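How Do You Pick a Hand for a Robot?

Hi, I'm Sibel! My job is trying out robot hands. Engineers usually call them grippers, and most of them don't look much like your hand at all. Some have two fingers, some have 3, and one on my shelf is a rubber cup that sucks onto things like an octopus arm (that one is my favorite, but don't tell the others).

Try this first

Put a coin, a sock and a playing card on a table. Now pick them up using only your thumb and one finger, and keep them both straight. The sock is easy. The coin is annoying. The card is really annoying, unless you slide it over the edge of the table first! You just found out what a two-finger gripper has to deal with all day long.

Why the fingertips matter

Look closely at your own fingertip. See the tiny ridges? They help you hang on to things. Lots of grippers have something similar — a soft or bumpy pad at the end of each finger. I work with a friend named Fuseini Bawa, and last November we tested two kinds of pads. We called them Plakell and Raltimden, which are just names we made up over lunch. Plakell pads were smooth and squishy. Raltimden pads were bumpy and a bit harder.

We did 600 pickups with each one, always with the same pile of stuff. Plakell dropped things 50 times. Raltimden did better with boxes, but it kept losing hold of a shiny plastic spoon, and Fuseini got so cross with that spoon that he drew a frowny face on it.

The messy box test

Picking up one thing from a clean table is the easy level. The hard level is a box with all sorts of things in it, where the fingers have to fit in between. A gripper you hold in your own hand is great for this, because you can feel how tricky each grab is. Little boxes lie flat, a card sits at an angle, and a pink binder clip has skinny wire handles. Which would you go for first? I'd pick the clip, and I'd try to pinch it by the handles.
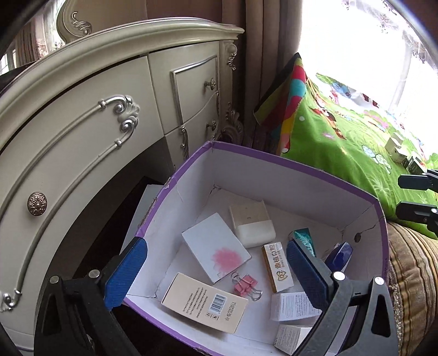
Wide or narrow?

When the fingers open wide, they can go around big things. But wide-open fingers also bump into the walls of the box and everything nearby! So before each grab I ask myself how far they need to open. A little wider than the thing I want is usually plenty.

Your turn

Tape a small piece of sponge to the tips of some kitchen tongs (ask a grown-up first). Fill a shoebox with small things and see what you can get out. Then swap the sponge for a rubber band wrapped around each tip and try again. Write down what you dropped both times, and see which tips you like better.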